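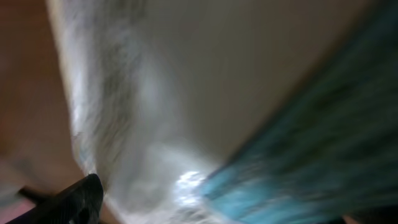 By the Flirgate household pages, 7 May 2021

How to sort out a snack pile

Snack packets are awkward to store. They slide off each other, the bags puff up, and the small ones vanish behind the big ones. The method below uses one table and one basket and takes me 12 minutes on a normal week.

What you need

A clear stretch of table, a basket or tub with fairly low sides, a few clips and a marker pen. A plastic basket with holes in the sides is best, as crumbs fall through and you can wash it under the tap. Mine came from Ustier and measures 37 cm along the long side.

Step 1. Get everything out

Empty the cupboard, the bread bin, the school bags and the coat pockets. Put the lot on the table and don't start sorting yet. Wipe the shelf while it is bare.

Step 2. Lay the packets flat

Spread them out with the printed side up so the names and dates are easy to find. Dates are often on the back seal or along a side seam, so turn over any you can't read. Keep small packets next to large ones for now — it helps you see how much space each kind will want.

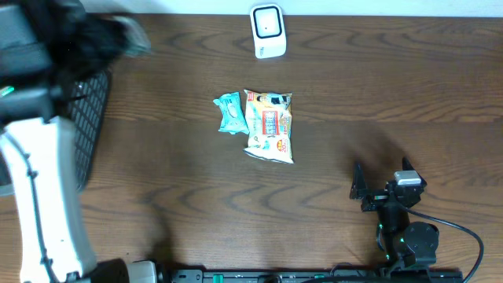
Large and small packets on the table, ready to sort.

Write the date on the front of each packet in marker if the printing is faint. Large figures are best. Anything past its date goes in a separate heap, and so does anything with a split seam. Opened bags get folded over twice and clipped.

Step 3. Make groups

I use crisps and puffed snacks, biscuits, sweets, and a last group for whatever is left. If your household only eats two sorts of thing, have two groups. Flatten empty wrappers and bin them as you go, or they get mixed in again.
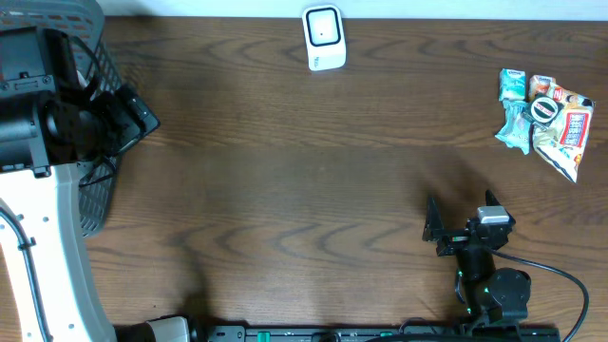

Should multipacks be taken out of their outer bag?
Take them out if the basket is small. The outer bag uses up room, and single packets stand on edge quite well once they are free of it.

Step 4. Fill the basket

Start with the heaviest packets along the bottom. Stand flat packets on edge, like cards in a box, with the oldest date at the front. Puffed bags go in last and lie on top. Don't press them down. If the lid of the cupboard box won't shut, you have too much in one basket and need a second.

Small sweets get lost whatever you do, so put them in a tub of their own. A washed margarine tub does the job.
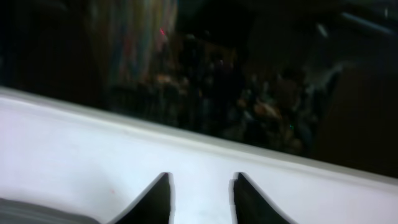
Step 5. Wipe down and put away

Shake the crumbs off the table and wipe it with a damp cloth, going along the grain if it is wood. Dry it straight away. Put the basket back on a shelf the family can reach, and go through it again when it gets low. I last did a full clear-out in February and had left it too long — half the biscuits were soft.

Contact Flirgate | © 2021 Flirgate | Back to top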